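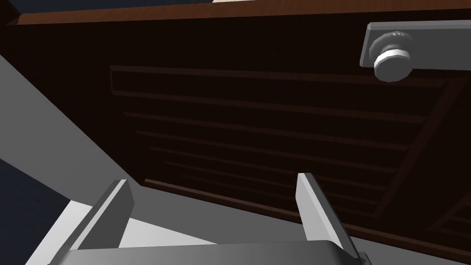
Prirora Cabinet and Drawer Knobs

Search products
Enter keyword or item no.
Go

Hardware > Kitchen & Bath > Knobs and Backplates

A knob is a small thing to have opinions about, and yet here we all are. The Prirora line is our plain round knob, made for people who have looked at four hundred plain round knobs and would like to stop. It has a flat face and a grooved rim. You pull it and the drawer comes out.

We have sold it for 13 years, during which time it has been redesigned once. Ghislain MacPherson, who draws everything in our catalog, made the grooves a little deeper so that wet hands could get hold of them. He then spent most of a winter deciding whether he liked it. He did.

What you get

Each Prirora knob ships with one machine screw, one spare machine screw of a different length, and a paper template for marking the hole. The template is accurate when printed by us. If you lose it and print your own from the download page, set your printer to actual size. "Fit to page" has cost our customers more drawer fronts than drunkenness.

Knobs are sold singly or in a contractor box of 50. The contractor box is cheaper per knob and has no template in it, on the theory that contractors throw it away. They do.

Finishes

Pale gray. Our best seller by a wide margin. Goes with dark wood, painted wood, and whatever that finish was that everybody picked a few years back and is now sanding off.

Black. Shows flour. Bakers have been warned.

Old brass. Unlacquered, so it will darken where you touch it and stay bright where you don't. Some customers find this charming. Others send us photographs of it with a question mark. Both groups own the same knob.

White. Back in stock in October, we are told.

Backplates

The Navarro backplate is a rectangular plate with beveled edges that sits behind the knob. It can be mounted upright or sideways. Its official purpose is to protect the cabinet from fingernails. Its real purpose, as anyone in the trade will tell you, is to cover the holes left by the last set of handles, which were put on by somebody's brother-in-law at an interesting angle. Measure the old holes before ordering. The plate is generous but it has limits.

If the old holes are wider apart than the plate, fill them with wood filler and touch them up, or look at the Mimo long pull further down the catalog. Mimo needs two holes of its own and will forgive nothing.

Fitting

You will need a drill, a pencil, masking tape and some patience. Put the tape on first and mark on the tape. Start with a small bit and go up a size. Hold a scrap of wood tightly against the back of the door where the drill will come out, or the back of the door will look like something chewed it.

Most doors take the shorter screw. Drawers with a false front take the longer one - try it before you assume we sent the wrong parts. If the screw bottoms out and the knob still wobbles, add a washer. Tighten by hand with a screwdriver. A cordless driver will strip the thread in well under a second, and the knob will then spin freely for the rest of its life.

For height, we suggest lining up the knobs on upper doors with the bottom rail, and on lower doors with the top rail. On drawers, center them. If you would like to put them somewhere else, it's your kitchen.

Cleaning

Warm water, dish soap, soft cloth. An old toothbrush gets into the grooves, where the butter goes. Please don't use scouring powder on the brass and then write to us about the brass.

What people ask

Will it fit a dresser? Yes. A knob doesn't know what room it's in.

Can I buy only the screws? Yes, in bags of 29. The bagging machine was set up that way when we bought it and the fellow who understood it has retired.

Is it safe to hang a dish towel on it? One towel, yes. A wet bath sheet will pull on the screw and eventually fall in the soup.

Do you match other companies' finishes? No, and they don't match ours. Order a sample. Samples are a single knob at half price, limit 4 per household, and you may keep them. Erlinda Tiongson at the order desk handles samples and can usually tell from your description of the cabinets which finish you will end up choosing. She'll let you order the other one anyway.

Returns

Unused knobs come back for a full refund. Used knobs come back for a conversation. We can't take back a contractor box with knobs missing from it, however few, and however sincerely you believe it arrived like that.

Related items

Navarro Backplate, Rectangular
Mimo Long Pull
Zevemix Soft Bumper Dots, Clear
Prirora Knob, Small (for spice drawers)
Spare Machine Screws, Bag of 29
Drilling Template, Replacement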